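**Thursday, shared workshop, back bench**

Third evening on the small white arm. Writing this up before I forget which of my complaints are about the arm and which are about the write-up it came from.

The Wenura build notes claim the arm will do 1000 pick-and-place cycles without recalibration. I've read that page four times and still can't find what they were picking, how far they moved it, or what they counted as a failed cycle. A thousand cycles of what? If the thing was waving at an empty bench I could match that with a desk fan.

Anyway. Setup so far:

- Base is down flat on the bench. Not clamped yet, should be.
- USB seated. The old cable dropped out twice on Tuesday's session so I swapped it for one out of the drawer.
- Joint limits re-entered by hand, the defaults let the elbow fold further than I like.
- Target: the small white lattice basket. Obstacle: the two blue blocks, end to end.

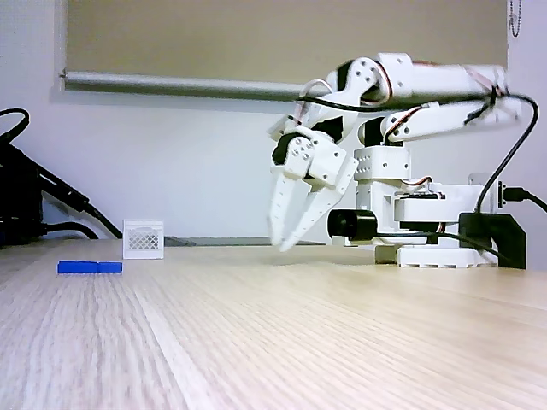 I'm still not convinced by the fingers. They're long for the servo that drives them, and any slop in the wrist gets multiplied by the time it reaches the tips. The notes call this "compliance". I'd call it flex. With the gripper commanded to hold still I can push a tip sideways with one finger and it takes its time coming back. Might be the horn screws. Might be that the bracket was printed in the wrong orientation, which I suspect, because the layer lines run straight across the part that bends.

Encoder reading at my home position was 2441 when I first powered up. Powered down, made a cup of tea, powered up, moved to home by hand against the same pencil mark: different number. Not by much, but the whole selling point of the Brunberg firmware is that home is home. I've asked on the Clukarby board whether anyone else sees it. One reply so far, telling me to re-flash. I have re-flashed.

Things I tried tonight, in order:

1. Slowed the wrist right down. Less shake at the tips, and the cycle now takes so long I could have put the block in the basket, taken it out and gone home.
2. Tightened the wrist screws. Small improvement, or I wanted there to be one.
3. Rerouted the servo leads so they don't tug when the elbow folds. They still loop out more than I'd like. Needs a proper clip.
4. Ran the approach move with the gripper empty, 50 times, and marked the landing spot on a bit of masking tape. The marks make a smear, longer in the direction of reach than across it. That fits with flex at the shoulder or elbow and doesn't fit with the wrist theory, so there goes an hour.

Masking tape has come off the bench again and is stuck in the back of the book, next page over. Please don't bin it.

On the heavy stuff: the two black cables want strain relief before anybody runs this unattended. One goes over the top of the upper arm and comes down the side, so every time the shoulder moves the arm is dragging its own cable around with it. I'd bet a good part of my smear is just that. Easy enough to test – tape the cable up out of the way and repeat item 4.

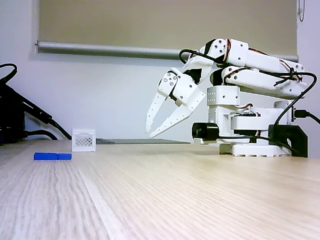
*3 min read*

Had a look at what the Baxter people did on their version of this build (other workshop, same printed parts, different firmware). They claim about 1000 cycles too. Same number, same lack of detail, and I now think one lot copied it from the other. I'd put more weight on a short log with the failures left in.

Colour is also on my list of gripes. The planner is meant to find the blocks on its own, and the demo everyone links to uses blue ones on a pale bench, same as mine. Of course it finds them. Try it with something beige and then we'll talk.

What would change my mind:

- Home position repeats after a power cycle, five times in a row, without me nudging anything.
- Smear on the tape no longer than a block is wide.
- One block into the basket with the basket still standing where I put it.

To do next session: clamp the base, tape up the cable, reprint the wrist bracket on its side (grey filament is fine, we're low on white). If whoever has the good hex drivers could put them back in the rack I'd be grateful, I did the wrist screws with the chewed one.

Bench power is off. Left the arm set up, please don't fold it by hand, the elbow gears don't like it.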